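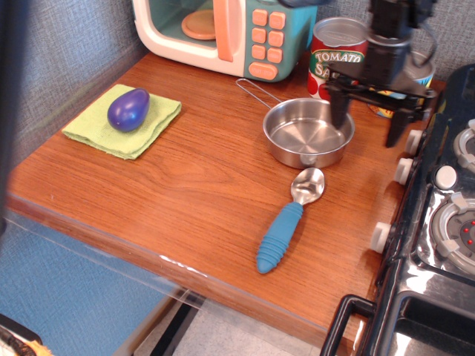
Tuesday, evening. Budget draft has to be with Rostam Asadi before the weekend and I have most of the lines priced. Writing the reasoning down tonight while I still have it, since last May I sent the numbers without notes and then could not defend half of them.

Starting point is the gripper. The parallel unit on the kitchen bench stays. I went back and forth on this for a week. Clelus has a newer version with a longer stroke and built-in force sensing, and Beca Beddoe would like one, but the quote came back at a price that eats everything else on the list. What we need first is fingers. The present pair is fine for cans and for the toy eggplant. The spoon is another matter. Its bowl is thin metal and its handle is thick ribbed rubber, and a finger surface that suits one end does not suit the other. I want two sets of interchangeable tips, one with a soft pad and one narrow enough to get under an edge. Tranley will machine both sets to our drawing for 1,410, mounting plates included. Lead time is 5 weeks from the approved drawing. I have a drawing. It is not approved, as Beca wants the mounting holes moved inward.

Asked Tranley whether the price holds if the hole pattern changes. They said it does as long as the outline stays the same. Got that in writing.

Second line is cable. The loop at the wrist bothers me more than anything else on that arm. It has enough slack for reaching over the stove, and that same slack can swing into the items at the back of the table. Dafis sells a spring-return cable guide that clamps to the link above the wrist, 112 each. I am putting in two, one to mount and one for the shelf. Before ordering I have to measure the clamp diameter with calipers and not read it off the old sheet. The old sheet is for the previous bracket.

Third is objects. This is cheap and keeps getting left off, then somebody buys it out of pocket. The set we use now is the saucepan, spoon, green cloth, eggplant and cans, plus the toy microwave and toy stove as fixed furniture. The line should cover duplicates of everything a gripper touches. The saucepan especially, on account of the wire handle. If a handle bends even slightly, the pan sits at a different angle and trials from before and after do not compare. Same make, same size, bought together. I will write the purchase so that no substitutions are allowed.
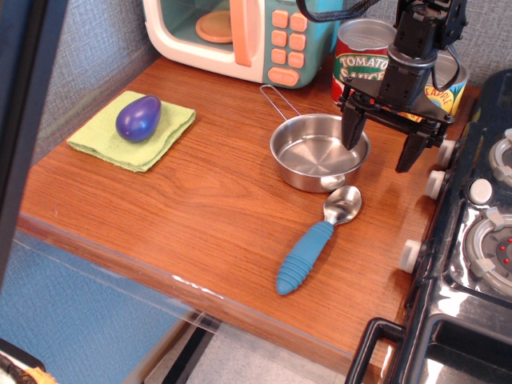
The stove and the microwave need one spare apiece as well, mainly for the knobs and the door handle. Toy knobs are small targets with a short shaft, and I would not expect them to take side load for long. I looked for knobs sold separately and found none. A whole spare stove is the practical answer. Storage is a problem but not a budget problem.

Lighting. The saucepan interior is polished and throws reflections, and the stovetop is glossy black, which makes it worse. Beca's preference is to leave this alone on the grounds that real kitchens have shiny things in them. I agree for the main work. For calibration I would still like one diffuse panel that can be switched in and out. Kultora lists a suitable panel and also a kit with stand and controller. The kit is a poor buy for us, we have stands. Entered the panel alone and left the supplier's code in the margin so Rostam does not get upsold on the phone.

Table. I had a line for a new tabletop and took it out. The wood is sound. There is cosmetic wear on the front edge and that has no bearing on anything. What I kept is a small sum for registration marks, meaning thin removable stickers to set where the microwave and stove go after cleaning. At present we put them back by eye. A shift of a finger's width at the microwave is enough to change the approach to the cans behind the pan, and I would like to stop arguing about whether it moved.

Software and support. The Kultora license renews automatically unless we cancel. We use one module out of the bundle. I wrote to them asking for a single-module price and have had no reply. In the draft it goes in at the full renewal rate with a note. If the lower price comes through, the difference goes to objects.

Spares for the arm itself. Rostam asked for a contingency of 20 percent and I think that is too high on the whole and right for the arm. Screws, brackets, one wrist cable, one set of connectors. The connectors are the item with the bad lead time. I would order those now out of the current budget if he allows it, and said so in the cover note.

Things I left off on purpose: the second force sensor, the mobile base, the wider bench. The mobile base comes up every year. It needs floor space, a charger, a safety review and somebody to own it, and none of those are in the request that people keep sending me.

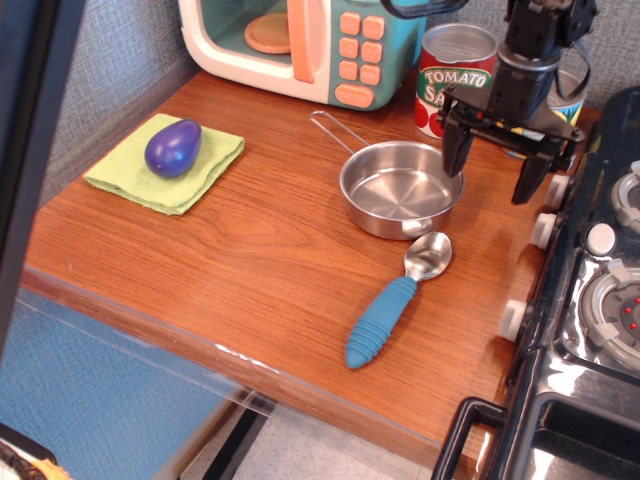 Would it be better to skip the finger tips and put that money toward the new gripper next year?

The tips should go first. They cost a fraction of the gripper, they fit the unit already on the arm, and the results with the spoon will tell us whether force sensing is worth paying for. If the soft pads handle both ends of the spoon acceptably, the case for the Clelus unit gets weaker. If they fail, we have test data to attach to the request. I asked Clelus whether the same plates would mount on their unit and the answer was that they would need a spacer, price to follow.

Order of purchase as it stands tonight: connectors, finger tips, cable guides, duplicate objects, light panel, spare stove and microwave. License note separate. If Rostam cuts anything I would give up the light panel before the duplicates. I would also accept one cable guide in place of two, though shipping from Dafis costs the same either way.

Still open: clamp diameter, hole pattern, Kultora reply, spacer price. Beca is in tomorrow morning and we will settle the holes with the drawing in front of us. I also need to check whether the pans come in a multipack, and whether the supplier will state the handle wire gauge. The listing gives only the volume.

Calipers are in the second drawer, battery is dead. Bring one from home.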